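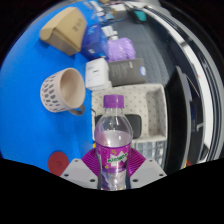 Right, thread time, because I have finally started on The Blue Table and I am far too pleased about it not to share. For anyone new: it's the big bright blue one in my back room, and it's where everything in the flat goes when I can't decide where it lives. Today's haul includes a purple-capped bottle with some pale lavender liquid left in it, a beige mug lying on its side, a cardboard box, and a dotted fabric basket which I love and have been using very badly.

I've been meaning to do this since August. I did the kitchen drawers then (231 likes on a drawer, you are all wonderful and strange) and promised the table would be next. It was not next. Next was the airing cupboard, then the shoes, then a long lie down.

My method, such as it is: pick up one thing, walk it to the room it belongs in, come back. No piles on the floor! I always used to sort into piles first and then I'd get hungry and the piles would still be there at bedtime.

Bottles went first. Anything with liquid in gets its lid checked and then stands in the tray under the bathroom sink. I wiped the tray out before I started and it's such a nice feeling, putting things down on a clean tray.

If you have two of the same bottle open, put the fuller one at the back and finish the other. I know that's obvious. I had three on the go last year and couldn't have told you why.

Then the mug. I'm very fond of that mug, it has little dark grey ovals pressed in all over the outside and your fingers find them while you're drinking. Back on its hook in the kitchen. The red coaster can stay on the table, it's allowed, it has a job.

Cardboard next, and a small confession about cardboard: I keep boxes. I keep them in case I need to send something back, and in case I need to post something, and in case it's just a really good box. New rule is one box of each size, flat, behind the wardrobe. I got a whole armful down to the recycling and felt about ten feet tall coming back up the stairs.

Someone asked last time where my shelf labels are from. They're Flitico ones, the plain white sort you write on yourself. I use pencil! Then when I change my mind (I will change my mind) it rubs out and I haven't wasted one.

Bags inside bags. Who else does this? I've been through every plastic bag on the table, shaken them out and folded them into little triangles the way my gran did. They take up no room at all and there's something lovely about a row of them standing in a drawer.

Tea break, half past three. Kettle on, biscuits located. They were in the sewing cupboard.

OK so, the basket. Fabric baskets are brilliant and I will hear nothing against them, but mine had become a place for things to disappear into. From now on it's for one sort of thing only, and after a lot of dithering I've chosen chargers and cables. It's soft so nothing gets scratched, it's got a wide open top so I can see straight in, and I can carry it to whichever room has the free socket.

The clear plastic crate gets the opposite treatment and can hold any old mixture, as you can see through the sides. Batteries, tape, the good scissors, string. It'll go on the middle shelf of the Noiphan unit, at eye level, facing out.

Small boxes with things still in them are the hard part for me. I open each one, and if I can't say what it's for in one go, it sits by the front door for a week. If I haven't gone looking for it by then it goes to the swap shelf at Kadham Hall. I have only once had to go and sheepishly take something back off the swap shelf. It was a bicycle lamp.

Quick one for those asking about the table itself, it was plain when I got it and I painted it. Two coats, with a sand in between. It marks a bit if you drag things, so lift them! It's the first thing anyone notices when they come in and it cheers me up every single morning.

Still to do: the far corner, the bits of post, and a jar of buttons I'd like to sort by colour while listening to something long. I'm going to leave the buttons for the evening as a treat.

If you're doing a table of your own tonight, post it in the replies, I want to see all of them, the messier the better. Back later with the corner, once I've been down to Berell Street for more pencils.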